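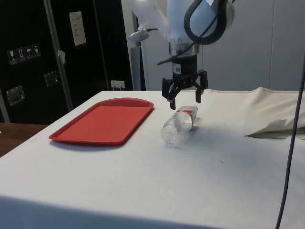

An empty plastic bottle and a red tray on a white tablecloth.

Clear the table before you get up
By Kerstin Sæther

My sister-in-law gave a lunch in March for the whole of our stairwell in Skalelis. The food was good and the talk went on until dark. When the last guests left, the table was covered in empty bottles, most of them tipped over, and the tray for collecting them was leaning against the wall in the kitchen. She spent the evening going back and forth with two bottles in each hand.

I think the tray should be on the table from the start. Put it down with the plates and leave it there, empty, through the whole meal. People know what an empty tray is for. A guest who would never walk into your kitchen uninvited will put a bottle on a tray that is within reach.

The usual objection is that it looks bad. Ragnvald Sjöberg, who taught table service with me at the Corkel school for many years, held that a guest should never see the clearing, only the result of it. That was a fair rule in a dining room with staff. At home the staff is one tired person, and she is also supposed to be enjoying herself. Besides, an empty bottle lying on the cloth is not a handsome thing either. It rolls when somebody bumps the table, and whatever is left in the neck goes into the linen.

I am also in favor of the white cloth, which many of my neighbors have given up. They say it shows everything. It does, and I count that for it. On a patterned cloth, crumbs and smudges sit there for a week. On a white one you see the specks by coffee, and the cloth goes in the wash that night. Mine gets 90 minutes on the hot program and comes out fine. I bought it at Giletti for less than I would pay for a good pan.

A tray for this job needs a rim, even a low one, so that a bottle on its side stays put. It should be a color you can find. Red on white is easy to spot, and children will use it without being told twice. Leave some bare cloth around it so that people can get at it from either side. I would skip the large wooden ones sold at Ševčík, since a full one takes two people to lift.

My sister-in-law is having the stairwell back in the fall. I have told her I am bringing the tray, and that it goes on the table before the bread does.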